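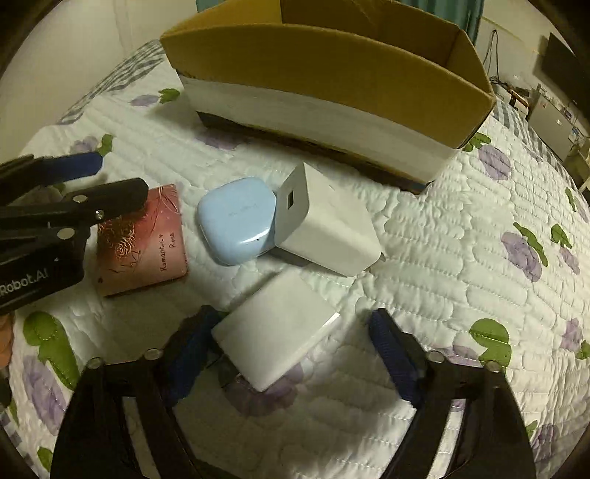
How often do the hand-held grippers need to be inspected?
Before each demonstration session, and again after any drop or pad change.

Pre-session inspection, hand-held demonstration grippers
Site: Tredulville
Date: March 29, 2023
Inspected by: Sofia Zervas
Reviewed by: Sorin Hodžić

1. Finger pads seated, ridges free of lint and adhesive. PASS
Comment: Ridged pads wiped with a dry cloth. No solvent.

2. Finger bracket screws tight. PASS
Comment: One screw on the Bakora unit took a quarter turn. Recheck at end of session.

3. Hinge moves freely through full travel, no pinch point exposed to the hand. PASS

4. Camera lens clean, mount locked. PASS
Comment: Dark corners in the picture are normal for this lens. Do not log as a fault.

5. Both fingers visible to the camera when fully open. PASS

6. Work surface. PASS WITH COMMENT
Comment: Quilted bedspread. Soft surface, so small items may tilt or sink when gripped. Operator to approach slowly and avoid catching the stitching.

7. Task items: chargers and adapters unplugged from supply, earbud case, notebook, cardboard box with flaps open. PASS
Comment: Keep cable ends out of the jaws when closing on an adapter.

8. Left and right units assigned and logged before recording. FAIL, corrected
Comment: Log had both entered as right. Sofia re-entered the pair. Repeat the sync check after any change here.

9. Free storage for 800 demonstrations. PASS

10. Operator rest breaks entered in the session plan. OPEN
Comment: Plan lists 2 breaks, no times. S.H. to add times before the first recording.

Released for use once item 10 is closed.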